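Assembly of a Two-Stage Reduction Gear Train: Parts, Work Surface and Order of Assembly

Project report, Mechanical Design Studio, Plenen Technical College

We use cookies to remember your settings and to count visits to this site. By continuing to browse you accept our cookie policy. Accept | Manage preferences

1. Purpose of the project

The project group was asked to plan and document the assembly of a small planetary gear train by hand, using the parts of the Gronow teaching kit. The gear train is intended for demonstration in first-year courses and carries no load. The assignment required a parts list, an assembly order that a new student can follow, and a short discussion of the errors that occurred. The budget for replacement parts was set at 200 dollars and was not exceeded.

2. Parts and work surface

The kit contains spur gears in two kinds, white and metal, together with a carrier, an outer housing and the pins on which the gears turn. The white gears were chosen for the main stage. They are easy to see against a dark table, and a missing or damaged tooth can be found by eye before the part is fitted. Each gear was laid flat next to the ring-shaped plate before assembly, so that the bore could be inspected from directly overhead.

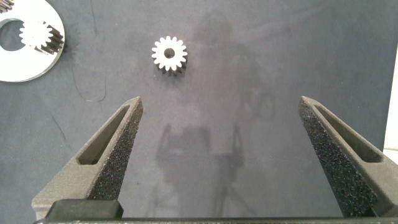

The tooth count must be confirmed before any gear is placed. A gear with sixteen teeth will not run correctly beside one cut for a different pitch, even when the two seem to fit at first. In the first trial this check was left out, and the train locked after a quarter turn. All gears were then removed and sorted again, and the check was added to the written procedure as a separate step.

Bores were cleaned with a dry brush. The group considered a light grease for the pins – the Firkar instruction sheet permits it – but decided against it, as grease collects dust when a model is handled often.

3. Assembly order

The carrier plate is placed on the table with its pins facing up. The planet gears are lowered onto the pins one at a time and turned by hand. The sun gear follows. It should drop into position under its own weight; if it does not, one planet gear is turned by a single tooth and the attempt is repeated. The housing is fitted last and must never be pressed down by force.

Metal gears are kept apart from the white ones until the second stage is begun. They are taken out singly and set down on a clear part of the table, well away from the edge.

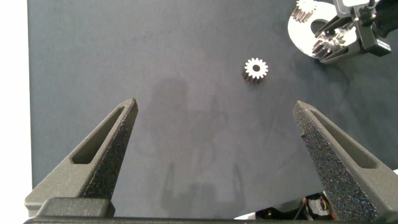
The second stage proved more demanding than the first. A small metal gear is easily tilted on its shaft, and a tilted gear scratches the part beside it. The group therefore recommends that the shaft be held upright in the Dekimgate fixture while the gear is lowered.

4. Results

The procedure was carried out 10 times in its final form. In 7 of these trials the train turned freely at the first attempt. In the others, the sun gear had been seated out of line and was refitted without further difficulty. No teeth were broken.

5. Remaining work

The housing still has slight play on the carrier, and a revised version is to be printed in April. The parts list will be reissued at that time under drawing number 2165.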